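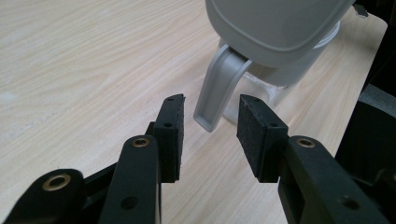

The first sign of trouble was a click that came a moment too late, according to Nadja Sutter, and after that the fingers would not let go when the trigger was released.

Her report, sent to Jallari on Thursday, March 3, 2022, has led the company to recall 110 of its Dunduveo hand-held grippers. Owners are asked to stop using them straight away and to send them back for repair, free of charge.

The fault lies in the return spring inside the handle. In the units affected, the spring was fitted with a hook that is too short. After long use the hook can slip off its post. When that happens the two fingers stay closed, or open slowly and only part of the way. Whatever is being held at that moment may be dropped late, tipped over or pulled along with the tool.

Jallari has received 12 reports of the fault. In 5 of them the user tried to free the fingers by hand and was pinched when the linkage moved. One person needed a dressing for a cut to the thumb. No other injuries have been reported.

The recall covers grippers put together at the Kushwaha workshop from September onwards. The letter K is stamped on the underside of the handle, next to the cable outlet. Tools without this letter have the older spring and can be used as normal. The fingers, the foam pads and the recording software are not part of the recall and have not been changed.

What owners should do

Unplug the gripper and leave it unplugged. If the fingers are stuck closed, do not pull them apart and do not put a screwdriver between the links. Support the object from below, undo the two screws at the back of the handle and lift off the cover, which takes the load off the linkage. If you are not sure how to do this, ring the service desk first and someone will talk you through it.

Return boxes will be sent out from Monday. Repairs are being done by Misum and should take roughly 6 working days, not counting postage. Each tool will get a new spring with a closed loop and a small metal clip over the post. It will then be opened and closed under load overnight before it is sent back. Calibration files stay valid, but users should run the zero check again before recording.

Groups that use the gripper to collect training data for robot arms should look back over recent sessions. A slow release can show up in the recordings as a finger width that drifts when it should jump. Jallari has put a short script on its support page that marks such sessions. It does not delete anything.

The company says it should have caught the fault in its own checks. Springs were being tested before they were fitted but not afterwards, and a test of the finished handle has now been added.

Jallari apologises to its customers for the trouble caused.

Contact for owners and press: Jallari service desk, weekdays, through the support page. Please have the serial number of the gripper ready.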